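## 4. Receiving and Holding Mixed Household Orders

This section applies to all Gastero pantry service sites that use the Ureven basket system. It covers the transfer of mixed grocery and household items from the delivery carton to the holding basket, and their storage until collection. Chilled and frozen goods are dealt with in Section 6.

Last revised: 2024-05-15

### 4.1 Before You Begin

Ensure that the following are at hand:

- one clean lattice-sided basket for each order
- the printed order slip
- a dry cloth
- a roll of Jemal adhesive labels and a marker

Baskets are to be placed on a flat, stable surface at waist height. Wipe the surface first. Grit caught beneath a basket will scratch a timber benchtop, and scratches are charged to the site under the tenancy agreement.

**Caution:** A loaded basket must not exceed 15 kg. Orders above this weight are to be divided between two baskets, each carrying its own label.

### 4.2 Packing the Basket

1. Check each item against the order slip before it goes into the basket. Mark missing items with a circle and substitutions with the letter S.
2. Inspect packaging for tears, dents and broken seals. Set damaged goods aside and follow Section 8, Returns.
3. Place upright jars in a corner, where two walls will support them. Lids should be firmly closed and facing up.
4. Lay large foil bags on their side with the front label uppermost. Do not fold the bag over to save space, as the seam may open.
5. Stand or lean cartons against an end wall. A slight tilt is acceptable provided the carton does not rest on a soft item.
6. Line up soft-wrapped paper goods, such as packs of tissues, side by side along the long front wall.
7. Fill remaining gaps with small, light items. Nothing should project through the openings in the basket wall.

**Note:** Glass jars larger than 250 mL are to be wrapped in one sheet of packing paper before step 3. Bottles of 1000 mL or more do not go into the basket and are held on the lower shelf in the Flosov bottle tray.

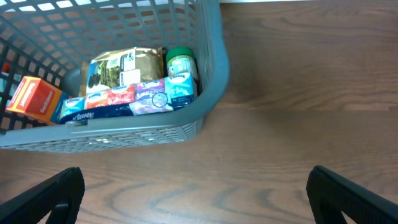
Once the order has been packed, the contents should sit closely enough that they do not shift when the basket is lifted. Test this by raising one end slightly and lowering it again. If items slide, repack from step 3. Extra packing paper may be used, but it must not cover product labels, which collection staff need to read without unpacking the order.

### 4.3 Labelling

1. Write the order number and the collection date on a Jemal label in block letters.
2. Fix the label to the smooth rim of the basket. Labels do not adhere reliably to the lattice.
3. Fold the order slip once and tuck it between the load and the basket wall, with the order number showing.

Remove all old labels before a basket is reused. Adhesive residue may be loosened with warm soapy water. Solvents and abrasive pads are not to be used on any plastic basket.

### 4.4 Holding and Collection

Packed baskets are kept on the holding shelves, away from direct sunlight and clear of heaters. They must not be stacked while loaded, even where the contents sit below the rim.

Cleaning products, including laundry powder and bleach, are never to be held in the same basket as food. Where an order contains both, use a second basket and mark the two labels "1 of 2" and "2 of 2".

At collection, check the order number with the customer, transfer the goods to the customer's own bags and return the empty basket to the cleaning area. Heavier items should be transferred first. Baskets do not leave the premises.

Uncollected orders are recorded on Form 203 at the close of business. The form is kept in the site folder, and a copy is sent to the regional office with the daily sheet.

### 4.5 Care of Baskets

Wash baskets weekly in warm water with a mild detergent, using a soft brush to clear the openings. Rinse well and leave upside down to dry. Baskets with cracked rims or sharp edges are to be withdrawn from use immediately and listed on the equipment register. Replacement baskets may be ordered at any time, with the next full stocktake scheduled for September.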